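Wednesday, March 21, 2018

Spent most of the week on the pose filter in Tilen, our tracking package. The old version threw away any marker detection that moved too far between two updates, and at 18 Hz that meant losing good data on every quick wrist turn. Danica Georgiou suggested weighting detections by viewing angle, so I tried that first.
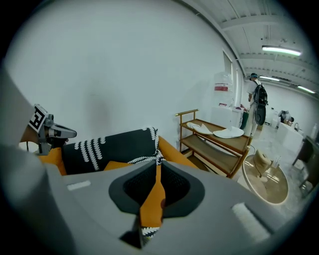 The new filter keeps a short history — 6 detections — and scores each one before it goes to the planner. Most of the code is plain bookkeeping. The hard case is a marker mounted at a tilt, like the square one on the left gripper, where a small error in the corners turns into a big error in the angle. Bright streaks like the ones on the round table don't help the corner finder either, so I raised its contrast threshold.

I replayed 400 logs overnight and the dropouts are down. Haris Mujić wants over 1000 before we merge. I still have to fix the timestamps, which have been wrong since November.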